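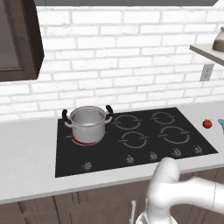

Tall pot, back-left burner on.

2020-02-18
Ad tracking notebook, Birnberg waterfront lease

Main job was logging the new Tidon spot for the Tostedora proposal (marina, hotel, parking deck, city keeps the land and waives the rent). It was on the local news break last night and again this morning. Captured from the morning airing. The evening capture has the weather crawl over the disclaimer and can be deleted once someone has checked the audio matches.

Transcript is in the shared folder. Vlad did the first pass and it is mostly fine, but it keeps writing "leased" as "least," which changes the meaning in the line that matters. The correct reading is "land that stays leased, never sold." I fixed it by hand in the final copy and left the raw output alone. If we run Vlad on the radio versions, do a search for "least" before anything else.

What the spot says, in order:

Opens on the old cannery from the water, early light. Voice says the site has been closed "for a generation." Then a woman on the seawall talking about her kids moving away for work. Then drawings of the marina with the word JOBS. Then the tax line, read quickly: "No new taxes for Birnberg families." Ends on the Tostedora logo and the phone number for the council switchboard.

Differences from the May version:

The hotel is hardly in it. In May the hotel had its own section with the lobby drawing and the rooftop. Now you see the building behind the boats and it isn't mentioned in the voiceover. The parking deck is gone entirely, from the drawings as well. I compared the two aerials side by side and the corner where the deck goes is lawn in the new one. The filed plan still has the deck. Worth a line in the writeup, with both stills next to each other and the page from the filing.

The jobs number has been dropped. May said 91 permanent jobs. The new one just has the word. I don't know why and the entry should not guess. It could be that the number is being revised, or it could be that it tested badly for sounding small. We can ask Tidon's press office and print what they say.

The rent waiver does not come up in either version. "No new taxes" is accurate as far as I can tell. The city would not be raising a tax, it would be giving up lease income. The opponents' mailer calls that "a tax by another name," and I would mark that as argument and leave it unrated. Same treatment for both sides.

Opponents' mailer

Got a clean scan from a copy that came to the office. Front is the cannery with a price tag on it. Back has a table comparing rent on other city parcels with rent on this one. The table is right for the fish dock and the boatyard. It is wrong for the ice house, where they used the asking rent and not the signed one. The signed lease is in the council packet as an attachment. The error makes the waiver look a little worse than it is. Logged it as a factual error, minor.

The mailer has a return address but no line saying who paid. I think the rule on that only covers candidates and ballot questions, and this is a council vote. Need to read the code before we say anything. Do not repeat the claim from the comment thread that it is illegal.

Buy records

Went through the public file at the station. Tidon bought news and the early evening game show, nothing late. The flight runs up to the council hearing and stops there, so they are talking to the council and the people who call the council. The order form lists the advertiser as Tidon on one page and Tostedora on the next. Entered it as Tidon with Tostedora as the project. Please keep it that way in the sheet, otherwise the totals split and the chart is wrong again.

No buy yet from the other side. Their website says they are raising money for radio.

Coding sheet

Changed the sheet today, so note this if you have a copy open. The tone field was being used for two different things, how the ad sounds and whether it attacks anyone. It is now 2 fields. Tone is scored 1 to 5 as before. Target is a yes or no plus the name. I recoded the May spot under the new fields and its tone score did not move. The mailers from last fall still need doing.

We also disagreed on the seawall woman. One of us coded her as a resident testimonial, I had her as unidentified speaker. She isn't named on screen and nothing says where she lives. Settled on unidentified speaker, with a note that the ad implies she is local. If Tidon tells us who she is we can change it.

Equipment

The capture box dropped audio for a bit again during the noon break. Swapped the cable and it held for the rest of the afternoon. The old cable is in the drawer with tape on it. Don't put it back in use.

The shared drive is close to full. The raw captures from the school board race can go to the backup disk, nobody has opened them in months. I did not move them today.

To do

Write to Tidon press office: jobs number, parking deck, who is the woman on the seawall.
Pull the ice house lease page and attach it to the mailer entry.
Read the city code on who has to disclose.
Recode last fall's mailers, tone and target.
Check whether the radio version uses the same tax line. If it does, capture it twice, the AM signal here is poor.
Ask the clerk if the hearing is still in the small room or has been moved.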